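Descaling a kettle or coffee machine in a hard water area: a thread on what works, in what order, and why most people use too much acid.

1/ Limescale is mostly calcium carbonate. Any weak acid will dissolve it. The choice is between citric acid, vinegar and the branded sachets. Check the back of the sachet: often it is citric acid with a dye in it.

2/ Citric acid has one catch. Used hot and strong, it can leave calcium citrate behind, a white film that is harder to shift than the scale was. Mix it weak, use it warm, and give it longer.

3/ My own mix for a kettle: 700 ml of water and a level tablespoon of citric acid. Warm it, switch off, leave it for 90 minutes. Rinse twice. Boil once with plain water and throw that away.

4/ Vinegar works but it is slow and the smell stays in rubber seals. I stopped using it after a batch of tea that Ourania Raptis described as "salad".

5/ Coffee machines are different. If the boiler is aluminium, read the manual before putting any acid in it. Manolis Alexiou ran a strong mix through his and had to replace two fittings. He maintains it was a coincidence.

6/ Filter jugs. They do reduce scale, up to a point, and then the cartridge is spent and they do very little. Write the month on the cartridge. Mine says June.

7/ Somebody asked about the magnetic clamps that go round the pipe. I had one on the cold feed at the Kulwood flat for 7 months. The kettle furred up at the same rate as before. One flat proves little, but I did not refit it.

8/ Showerheads: unscrew, soak in the same weak mix, brush the nozzles with an old toothbrush. Keep it off natural stone and marble — acid etches both, and the dull patch does not polish out by hand.
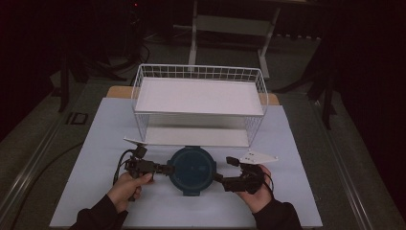
9/ Last point, on storage. Citric acid powder takes up damp and sets into a lump. Keep it in a jar with a tight lid, labelled, well away from the sugar.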